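**Fekbridge library extends evening typing course**

Aug 7, 2020

The public library in Fekbridge will run its evening typing course for a second term after all 59 places in the first one were taken. The new term lasts five weeks and is open to anyone over 16 with a library card.

The course began in June as a trial. It was set up for people who had started working from home and found that they were spending too long on emails and forms. Sessions are held online, with one short lesson each evening and practice texts to finish before the next.

"Most people who signed up had typed for years with two or three fingers," said Nabila Sitompul, who teaches the course. "They don't need to be fast. They want to stop looking down all the time."

The town has set aside $3000 for the second term. Part of the money will go toward keyboards that can be borrowed for the length of the course - a request that came up often in the feedback forms. Residents of Konia and Maldonado can also join, but they will need to register for a card first.

There are 80 places this time. The course is free, and the practice texts can be picked up in print at the front desk on Vimorau Street. Sign-up is open now on the library website and by phone. People on the waiting list from the first term have already been sent a link. 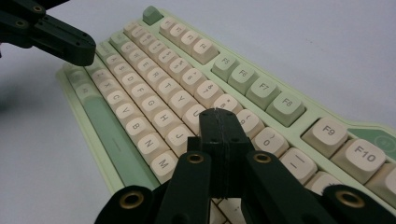
*A compact keyboard with cream and green keys.*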